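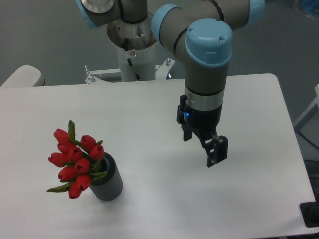
Aurelia Ilie
Senior Lecturer in Retail Management, Brerna College

Chapter 16
Stock That Does Not Keep

In the last chapter we looked at goods that can sit on a shelf for months. A hardware store that buys too many hinges has tied up some cash, but the hinges are still hinges next spring. Many businesses do not have that comfort. Bread, fish, newspapers and cut flowers all lose value by the day, and the owner has to decide how much to buy before knowing how much will sell.

Perishable stock brings two kinds of cost. The first is the cost of having too much: whatever is left at the end must be marked down, given away or thrown out. The second is the cost of having too little. A customer who finds the bucket empty may buy something else, or may walk down the street and not come back. The first cost shows up in the accounts. The second usually does not, and for that reason new owners tend to underrate it.

Take a flower shop in Arkville that buys tulips at $10 a bunch and sells them at $16. Each bunch sold brings in $6 over cost. Each bunch left over loses the full $10, unless it can be sold at a reduced price. 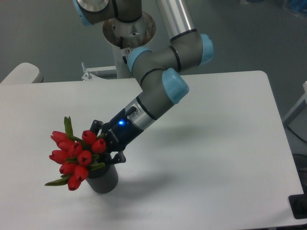
Suppose the owner orders 25 bunches and sells 20. Sales come to $320 and the order cost $250, leaving $70 to cover rent, wages and everything else. Had the owner ordered 20, the same sales would have left $120. The five unsold bunches cost $50, or nearly half of what the shop could have made.

It would be easy to conclude that the owner should always order 20. But demand changes from one week to the next, and some weeks 25 customers will want tulips. In those weeks the smaller order gives up five sales and $30. Ordering well means weighing the $10 lost on an extra bunch against the $6 missed on a bunch short, and asking how likely each outcome is.

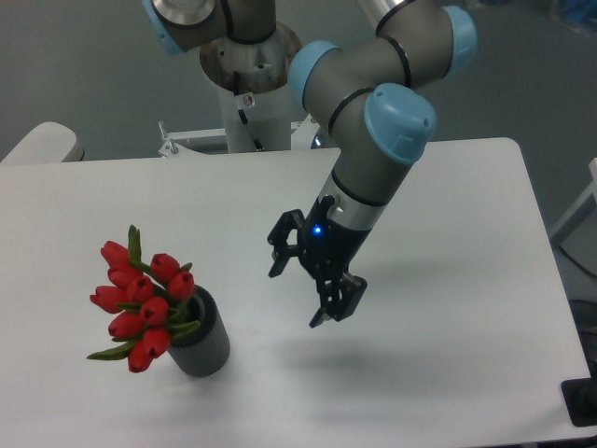
Figure 16.1 Red tulips. Cut flowers are a common example of perishable retail stock.

Section 16.1 sets out a simple way to keep sales records for short-lived goods. Section 16.2 uses those records to choose an order size. Section 16.3 deals with markdowns, including when to start them and how deep to go. The case study at the end of the chapter follows Colin Kershaw, who took over a bakery in Fairclough one September with no written records from the previous owner.

Key terms
Perishable stock
Shortage cost
Markdown
Salvage value

Before you read
Think of a shop near you that sells something fresh. What does it do with the goods it has left at closing time?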